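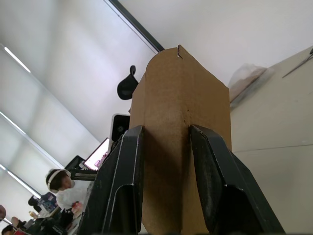 Home Features Opinion Back Issues Contact

I folded boxes for a living the winter I turned 19, and I was good at it. On a December shift at Skasside we could get through 4000 between us, and my thumbs split at the corners every year. So I am the last person to get misty-eyed about folding by hand. Bring on the arms!
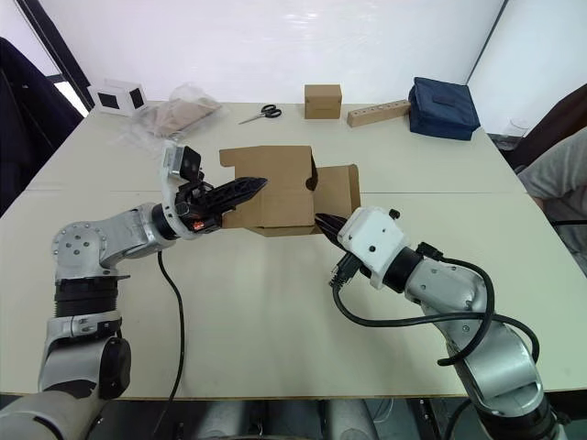 Nest Cadwaladr
Packing Lead, Proredgate

What I love is how much the work makes you notice. A carton flap is a stubborn thing. It springs back, it catches on its neighbor, and your hands sort that out while you think about lunch. Put two arms on the job and suddenly everyone has opinions about creases. Eifion Rowlands, 10 years on our line and not a talker, spent a whole break showing the engineers how he tucks a corner with the side of his finger, and they wrote it down!
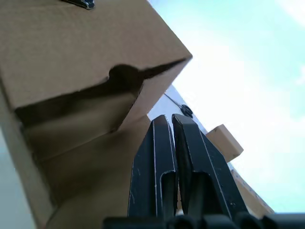

That kind of knowledge never got written down before, and it never got paid for either. I want both to change. If a packer teaches the machine, put it in the job title and put it in the wages. Let the people with sore wrists pick which task goes first.
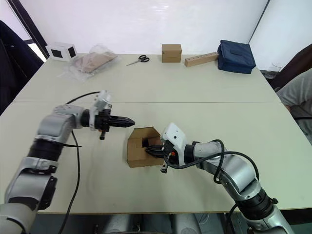 Issue 907

Will there be fewer folding jobs? Yes, I think so, and managers should say it out loud and early, with training offered on paid time. But I've seen packers lean in over a table, arguing happily about grip, and I haven't seen that over a tape gun. I'd like a lot more of it, and I'd like my thumbs back too.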